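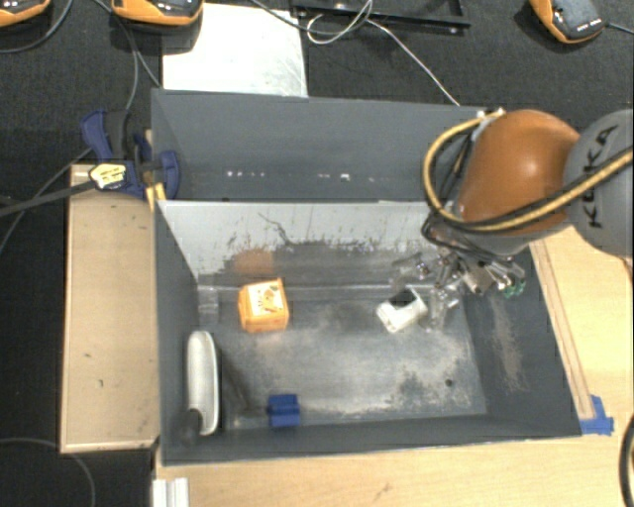 **Figure 2.** Small goods in an open grey bin on a worn floor.

### 3.2 Bin condition and the placing of small goods

Open-topped bins are the usual way of holding small, mixed goods in the stores we studied, and most of them stay in use long after their inner surfaces have lost their finish. We wanted to know whether the state of the floor affects where people put things down and how easily they find them again. The floor of the bin in Figure 2 is worn, and the goods on it are few: a small bright orange box lies towards the left rear with its printed label uppermost, and a long, narrow off-white item lies close to the left wall. We use the terms "wall item" and "floor item" for these two positions in the rest of the section. A wall item lies nearly parallel to a side of the bin and close to it. A floor item lies clear of all four sides.

The bins came from two stores, Ernach and Storlow. Ernach keeps mainly spare parts for household appliances, and Storlow keeps boxed stationery and bathroom goods. Both use grey bins of the same outer size, bought in the same year. At Storlow the bins are washed every February and at no other time. Ernach has no fixed washing date, and the staff wipe a bin out when it is empty. We recorded 1020 placements in all. Of these, 885 were kept for the analysis. The rest were dropped where the item was moved again before its position had been noted, or where the bin held so many goods that an item could not reach the floor at all.

Each bin was given a wear grade using the Weerakoon scale, which runs from 0 (no marks) to 4 (surface broken through). Two of us graded every bin separately, in daylight, with the bin empty. Where the grades differed we took the higher one. Scratches on the walls were not counted, though we noted them, and they tended to be heaviest near the rim at Ernach, where bins are pulled out over the edge of a shelf.

Long items ended up as wall items far more often than short ones did, at both stores and at every grade. Staff told us that they put long things at the side to leave the middle free. With boxes the pattern was less clear. On floors graded 0 or 1, boxes tended to slide when the bin was carried and were later found against a wall. On floors graded 3 they mostly stayed where they had been put. Grade 2 bins fell between the two, and we would not draw much from them, as there were only 13 such bins and most were at one store.

Labels matter for finding things. A box lying label up could be picked out by colour and print together, and the staff we timed went to it directly. The same box lying on its side showed a plain face and was often turned over before it was taken. Pale goods without print were slower to find in bins of either store, especially those close to a shaded wall. The Skosometti guidance on bin storage asks for labels to face the user, which suits shelves better than bins, where the user looks down from above. At Storlow the rule had been read as meaning the front face, and many boxes had their label on the top.

We did not test lighting as a separate matter. The bins at Ernach stand on wooden benches below a single row of lamps, and the far wall of each bin is darker than the near one for most of the day. This may account for part of the difference between the stores given in Section 4.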